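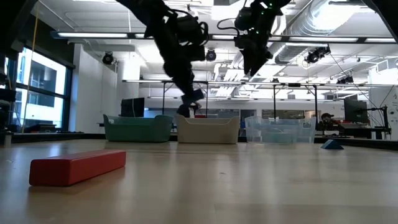

The left arm on the Jutau bench holding a dark blue block over the beige bin.

Search the newsletter
Enter keyword
Go

Jutau bench: where the two-arm build stands in October

The Jutau build has been on the long table at the Plernach workshop since spring, and members keep asking what it does. It sorts blocks into bins. Two arms hang over the table, a block goes down somewhere in front of them, and one of the arms picks it up and lets go of it over a bin. That is the whole job for now, and it took us most of the summer to get it working well enough to write up.

We started with the arms standing on the tabletop. Every reach across the middle put an elbow where the other arm wanted to be, and the bases took up a good part of the working area. In June we took both off and hung them overhead. The move cost us two weeks and a lot of bolts. It also meant doing the calibration over, with the shoulder zero turned upside down in the software. One sign error in that file had the right arm folding itself toward the ceiling each time it was told to go home. If you were in the shop that evening and heard someone hit the stop button several times in a row, it was us.

Hanging the arms showed up a problem with the mount that we had not expected. When the left arm stopped quickly, the right one shook. We could read it in the joint logs and you could feel it by putting a hand on the crosspiece. Adding a brace helped. Slowing the last part of each move helped more. The arms now slow down for the final 30 millimeters before a pick and again before a release, and the shake has dropped to a level the grippers can live with.

Cables

Cables have taken more time than anything else on this build. The first set ran straight down the arm with ties at each joint, and the wrist pulled the connector loose after a few evenings. The second set had too much slack and caught on the housing. The current arrangement leaves a loop at the side of the joint, long enough for the full turn. We check the connectors before every session and write the result on the clipboard. Please don't trim a loop because it looks untidy.

Grippers

The fingers are narrow and come to a point. Wide flat pads held the long red block better, but they knocked over anything standing close to it, and they were no use on the small triangular pieces. With a sloped face, a wide pad pushes the piece out of the grip before it closes. The pointed fingers can take a triangle by its two upright ends if the wrist is turned the right way, and picking that wrist angle is most of what the software has to do.

The long block has its own trouble. Held near one end, it sags and swings, and it can come down across the rim of the bin. We now aim for the middle of the block and tilt the wrist before the release so that one end goes in first. The tilt was added in September and we have kept it for every shape, as it does no harm to the short ones.

We bought the finger stock from Brendura and cut it on the small mill. The drawing is in the project folder. Anyone who wants to cut a spare pair is welcome to, but check the hole spacing against the ones on the arm first. The drawing was out by a millimeter until last month and there may still be old printouts in the shop.

Bins and table

The bins are green, beige and clear, in a row along the far side of the table. The clear one was a mistake in the early tests. The camera software saw edges through its walls and sometimes reported a block where there was only the back of the bin. We considered replacing it and decided to keep it, and gave the software a fixed outline for each bin position instead. Anything inside the outline is now ignored when it looks for the next pick. The drawback is that the bins have to stay where they are. If you need the table, lift them off and put them back on the tape marks under their corners.

The tabletop shines, and reflections were the other vision problem. A red block makes a red patch on the wood next to it, and for a while the arm reached for a block that was longer than the real one. We tried a gray cloth, which wrinkled, and a matte sheet, which curled at the corners. In the end we went back to the bare top and changed the color threshold. It works in the evening. In the afternoon, with strong light from the window, we still get bad picks, so please don't judge the project by a 2:00 p.m. visit.

Results so far

Over the last round of tests we ran 400 picks with mixed shapes. Of the failures, most were triangles, and most of those were lying with the slope toward the arm. Only 3 stops came from the two arms getting too near each other, all of them over the center bin, which either arm can reach. The rule at the moment is that an arm has to ask for that bin before entering and give it back after leaving. It is slow, and the second arm spends a lot of time hanging there waiting for its turn. Letting the waiting arm pick up its block first is the next change on the list.

Costs

The money spent on the build this quarter came to $192, all of it on connectors, finger stock and the brace. The secondhand power supply from Fankhauser was bought out of last quarter's balance and is not in that figure. It has a loud fan and we would like to find it a box.

What we could use

Someone who is comfortable with crimping, for one evening, to remake the right arm's wrist cable. A second pair of calipers that can stay at the bench. Blocks, if you have old sets at home, in any solid color, but no varnished ones, please.

Sessions start at 7:00 p.m. and the bench is powered down by 10:00. The stop button is on the near side of the table. Stand clear of the arms when the green lights are on, even if nothing is moving. Notes from each session go in the Jutau folder on the shop computer, newest at the top.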